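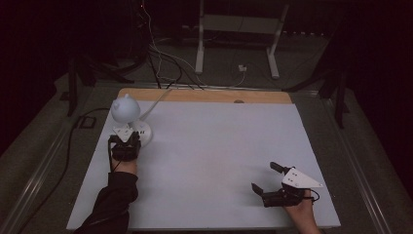
Ideleck Opens Sign-Ups for Tukix, a Shared Evening Program for Stepfamilies and Stretched-Thin Households

FOR IMMEDIATE RELEASE
08/12/2019

Hi, I run Ideleck, a small family-life workshop business in the town of Flokness, and I'm writing this release myself because the last time I paid someone to do it they used the word "synergy" in the first line. So you get me instead!

Sign-ups are open now for Tukix, our new eight-week program for families who want to eat dinner together, talk to each other and get through homework without anybody slamming a door. (Okay, fewer doors. I have teenagers, I know what I can promise.) It's open to every kind of household: married parents, single parents, grandparents raising kids, foster families, and stepfamilies still working out who sits where.

What Tukix is

Tukix runs one evening a week for eight weeks. Each evening has the same shape, and I'm a bit stubborn about that, as kids settle faster when they know what's coming. We start with a simple meal that everyone helps put together. Then the adults go to one room and the kids go to another for 29 minutes. Yes, 29! We tried half an hour during the trial and people kept drifting over, and somehow the odd number makes everybody look at the clock. After that we all come back together for one shared activity, and then you go home at a reasonable hour with no worksheets.

The adult half is where the real talking happens. We cover chores, screens, money arguments, bedtime, what to do when two parents have two different rules, and how to bring up the other house (if there is another house) without making a kid feel like a messenger. The kids do their own version with games and drawing, and they get to send one request back to the grown-ups each week. Requests from the trial included "less broccoli," "ask me before you tell Grandma things," and one that only said "Dad's phone." That last one led to the best conversation of the whole evening.

How we got here

I've been holding family workshops for years, mostly on Saturday mornings, and the same thing kept happening. People would come once, love it, take the handout home and never look at it again. I did the same with a handout from someone else's workshop, so I'm in no position to judge. What families kept asking me for was something regular, with food, at a time of day when they were already tired and cranky, so they could practice under real conditions.

So we ran a trial this past spring with 17 families. It was messy and loud and I loved it. One thing I learned fast is that eight weeks is long enough for people to stop being polite, and that's when it gets useful. I also learned that you can never, ever have enough napkins.

About the Tosh cards

Every family that signs up takes home a set of Tosh cards. Tosh is our own deck of 134 dinner-table questions, and I wrote most of them at my kitchen counter while waiting for pasta water to boil. Some are silly (would you rather have a tail or a trunk?) and some go a little deeper (when did you last feel left out at home?). You pull one card, everybody answers, and anybody can pass. Passing is allowed every single time, no explanation needed. My younger one passed for nearly two weeks straight and then talked so long the food went cold.

The cards are part of the program and aren't sold separately right now. If enough people bug me about it, that may change.

Dates, cost and how to join

The first round of Tukix begins in late August at the Ideleck rooms in Flokness. You pay one price per household, no matter how many people that includes, and you can split it into monthly payments. I didn't want a family with five kids doing math at my front desk. We also hold a few reduced-price spots each round. Just tick the box on the form and we'll sort it out with you privately.

Kids from four up are welcome in the children's group. Younger ones can stay with you in the adult room, and they'll probably get passed around a lot.

To sign up, fill out the form on the Ideleck website or stop by the front desk. Reporters and bloggers who'd like to talk, or sit in on a practice dinner before we start, can reach me through the contact page. Please mention any food allergies when you write.

About Ideleck

Ideleck offers workshops and evening programs for families in and near Flokness. We're small, we answer our own phone, and there's usually soup.

###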